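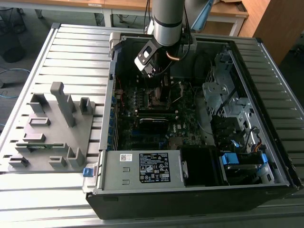
One reader of the July bulletin writes that a desktop tower ought to be judged by what happens on the day its memory needs replacing, and that our earlier notice of the Skastumus Ullex dwelt too long on its speed and said almost nothing of its inside. The point is accepted. The present review is concerned with the case, the layout and the ease of working on the machine, and leaves performance aside except where it bears on a decision to buy.

## Skastumus Ullex desktop tower (refurbished)

**Reviewed for:** the Pradcombe equipment service
**Date:** 21 December 2019
**Condition on receipt:** used, cleaned, tested by the supplier
**Recommendation:** suitable for general office and study use, subject to the remarks below

### Case and access

The Ullex is a conventional tower with a black outer shell over a bare grey steel chassis. It is of an older pattern than the small units now offered for most desks, and it takes up more floor than some departments will like. In return there is room for a hand inside it.

Work is best carried out with the tower on its side and the open face upward. The side panel comes away without tools and can be refitted by one person. On our unit it was stiff at first and had to be pushed firmly at the rear corner before it would slide. The manual shows this step in a drawing so small as to be of little use.

Once the panel is off, the parts intended to be moved by hand are easily picked out by their blue plastic. The retainers for the expansion slots are tipped with it, the drive cage has a blue release latch with a second lower down, and there is a blue tab at the end of the power supply. Staff who had not opened a computer before found this a sensible arrangement and needed little instruction.

Not every blue part behaves in the same way. The slot retainers open with light pressure. The latches on the drive cage want a good deal more, and one member of staff took the resistance for a sign that a screw had been missed. A line on the matter in the printed guide would help.

### Memory and expansion

Memory is the part most often changed in machines of this age. The modules stand upright in their slots and are held by clips at the ends. We removed and refitted them 20 times in the course of the trial, using the same slots throughout, and the clips remained sound. A module should be pressed home evenly until the clips close. If the machine then gives a series of tones and will not start, the module should be taken out and seated again before any other fault is looked for.

We recommend that modules be held by their edges and set down in a slotted holder when out of the machine. It keeps them off the bench and makes it plain which ones have been taken out. An anti-static bag serves equally well for storage.

The expansion slots are below the black cooling assembly near the middle of the board. Short cards present no difficulty. Longer cards need to be checked against the drive cage before purchase, and the supplier's list of suitable cards was out of date when we consulted it.

### Drives and cabling

The drive cage is of perforated grey metal, riveted, and feels solid. Drives slide in without tools once they have been fitted to their carriers. Two carriers came with our unit. Further carriers have to be ordered separately, and departments intending to add storage should ask for them at the time of purchase.

Cabling is the least satisfactory part of the design. The leads beside the drive bay are gathered in a thick bundle and do not lie flat of their own accord. It is possible to close the panel on a loose lead, and we did so once - no damage resulted, but the panel had to come off again. There is a small clip for cable in the case, and we would gladly have seen more of them.

### Power supply

The power supply is a full-sized metal unit and its label can be read without removing it, a convenience when records are being brought up to date. Technicians should disconnect the mains lead and wait before touching anything inside. The power supply itself must never be opened. If it fails it should be exchanged as a complete part.

Getting the old unit out is simple enough. Refitting is slower, as the leads must be fed back past the drive bay and there is little slack in the longest of them.

### Noise, dust and placing

In a quiet room the fans can be heard from the next desk when the machine is working hard. At ordinary tasks the sound is low and steady. Dust gathers at the front and should be cleared with the machine switched off. We suggest a yearly clean for towers kept on carpet.

The tower should not be put in a closed cupboard. Two departments asked whether this might be allowed, and the answer in both cases was no.

### Supply and support

The unit was supplied through the Tan scheme, under which Pradcombe may order refurbished equipment in small batches. Delivery was prompt. The packing was good, though the box contained no list of contents, and the power lead had been placed under the lower foam where it was very nearly thrown away.

The supplier offers a warranty of 3 years on parts. Labour is not covered, so the ease of repair described here has some value for departments that have their own technicians. Those without one should ask the service desk for a price before ordering.

### Assessment

| Feature | Finding |
|---|---|
| Access to interior | Very good |
| Memory replacement | Very good |
| Drive fitting | Good, carriers extra |
| Cable management | Fair |
| Noise | Fair to good |
| Printed guide | Poor |

The Ullex is approved for the equipment list. Departments with limited floor space should look at the smaller models first. Orders already placed under the July list do not need to be submitted again, and requests for extra drive carriers should be sent to the service desk on the usual form.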